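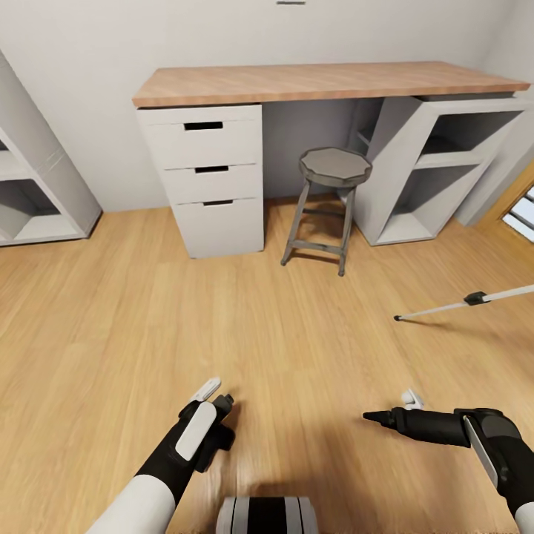

Who writes the rules for a robot that only lives in a computer?

I went into my chat with Hạnh Lã thinking we'd be talking about robots. We spent most of the first half hour talking about spreadsheets, and then another good chunk on what the word "done" means. I loved it (I'm that sort of person, and so is she).

Hạnh looks after test rules at Nunerura, a small outfit that runs household robots through their chores in simulated rooms before anyone lets one near a real kitchen or study. Her team's rulebook is 14 pages long and has just gone out in a second edition, with a lot of red ink between it and the first one. I asked her to walk me through it, and she laughed and said I'd regret that. 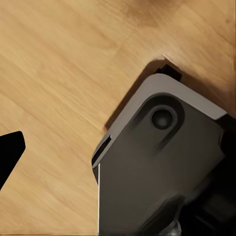
Itziar Montoya
Contributing writer, home technology
30/03/2020

"The first edition was written by people who already agreed with each other," Hạnh told me. "So it was short and friendly and full of holes."

The biggest hole was the starting position. In the old days (two years ago, in this business) whoever built a virtual room decided where the robot began and where everything else sat. One person would park the robot right beside the desk. Another would start it on the far side of the room with a stool to get past. Both would write down a score for "tidy the room", and someone upstairs would put the two scores in the same column.

"Phong caught it," she said. That's Phong Nghiêm, who builds the rooms. "He had one robot program that looked brilliant in his rooms and hopeless in Giang's. Same program! He'd been starting it closer, and he hadn't written that down anywhere."

So rule one in the new edition is that the starting layout gets written down and saved before the first run, and you can't touch it after. If you want to move a chair, you've made a new room and it gets a new name. Hạnh says this annoyed everybody for a couple of weeks in February and then they stopped noticing.

I wanted to know what counts as a pass. It sounds like such an easy question! She sort of winced.

"Okay, so say the job is 'pick up the thing'. Does touching it count? Does holding it for one second count? What if it's between the fingers but one corner is sunk halfway into the tabletop, which a simulator will happily let you do if your settings are sloppy?"

Their answer is that the person who writes the task also has to write the finishing test, in plain words, before anyone's seen a result. Then a second person reads it cold. For Nunerura's rooms that second person is usually Uyên Tô, and from the way Hạnh talks about her I gather nothing gets past Uyên. One task came back to its author four times over the word "near".

"Near what? How near? Measured from the middle or from the edge? She's right every time, it's maddening."

Then there's the question of how many tries you need. Hạnh's rule is that no success rate leaves the building on fewer than 2,000 runs per task, and the number of runs has to be printed right beside the rate, in the same size of type. The biggest set they've done so far was 3,661, which is an odd number to stop at, and I said so.

"The machine went down," she said. "The old me would have quietly rounded it off. The rule now says you report what you've got and you say why you stopped. So that's what's in the report, a power supply and a silly number."

What about the robots that cheat? I'd read a few funny stories about programs finding loopholes, and I was hoping for some more. She was a bit less amused by it than I was.

"I don't love the word 'cheat'. It's doing what the score told it to do. If the score goes up when the object leaves the floor, and flinging it makes the score go up, it'll fling it. That's our writing."

The rulebook handles this with something she calls the look-through. Out of every batch, 16 runs get pulled at random and a person watches them right through, start to finish, at normal speed. You're not allowed to pick the ones you like. You're not allowed to skip to the end either, and you have to watch from the robot's own view as well as from outside. 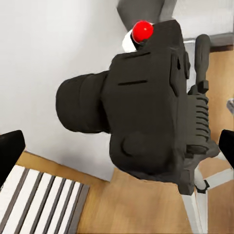

I asked if that was as dull as it sounds, and she said it's worse, but that nearly every change in the second edition came out of somebody sitting there with a cup of tea and going "hang on". An arm brushing through the side of a shelf. A grip that looked perfect from one angle and from the other wasn't touching anything. Giang Châu, who does more look-throughs than anyone, keeps a running list, and it's become an appendix of its own.

Grip was a topic she kept coming back to, by the way. Weight and friction are guesses in a simulated room unless someone has gone and put the real item on a scale. The new rule is that every object carries a little label saying whether its numbers were measured or made up. Made up is allowed! You just have to own it.

"I'd rather see 'guessed' on a label than a lovely number with three decimals and no source," Hạnh said. "Most of ours still say 'guessed', if you want the truth."

I did wonder whether any of this matters to the likes of you and me, who'll meet these machines (if we ever do) as something that picks socks up off the floor. Her view is that it matters at the shop counter. When a seller tells you a robot manages a job nine times in ten, she'd like you to be able to ask in what room, starting from where, judged by whom, and get an answer in a sentence or two. She'd also like you to ask how many of those tries happened in an actual house. Nunerura's own reports have to put "simulated" in the title now, in full. An earlier draft allowed "sim" and a customer took it for somebody's initials.

There's a shared version in the works, under the working name Serkier, so that other groups can use the same starting layouts and compare scores properly. Hạnh's careful about promising dates. The sticking point at the moment is colour, of all things. Some groups want lighting and surface colours locked down, and others want them shuffled on every run so the robot can't lean on them. She's in the shuffling camp, Phong's in the other, and they share an office.

The second edition is free to anyone who writes and asks for it. Start at page six, Hạnh says, and come back to the definitions when you get stuck.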